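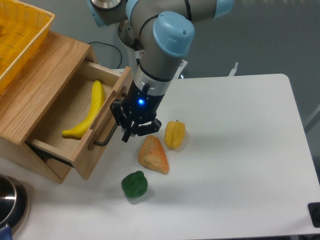 A robot arm at the drawer task, with a toy banana in the drawer and two toy peppers on the table.

The Vinitz Open Day is a yearly public demonstration of household robotics held each November in the town of Vinitz. It is run by Vomevo, a maker of robot arms, with software from Pillai, and is best known for its drawer task, in which an arm works with a small cabinet and a supply of toy groceries.

History
The event began as a private showing for buyers, few of whom came. Vomevo opened the doors to the public the next year and drew 80 visitors, a number the company's newsletter called "a crowd." Attendance has since passed 1,000, helped by free parking and a soup stand that several local reviews rank above the robots.

Format
Doors open at 9 a.m. Each session has 3 parts: a short talk, the demonstration, and a question period that tends to outlast both. Visitors stand behind a rope and are asked not to cheer during a grasp, a rule that is widely ignored.

The drawer task
The arm is fitted with a black gripper with jointed fingers and set over a white table beside a light wooden cabinet. Toy food is used throughout – real bananas were tried one year and did not keep their looks past lunch. The drawer has a black bar handle, and regular visitors hold strong opinions on how it should be approached. A run may ask the arm to open the drawer, put an item away, or fetch one back. A person could do the same in a few seconds, as at least one visitor per session points out.

Reception
The trade newsletter Ivirora praised the event for showing failed runs along with good ones, and described the pace as "restful." Children are said to prefer the failed runs.

See also: Vomevo; Pillai; Toy food

14 shares | 2 comments
Contact | Copyright | Back to top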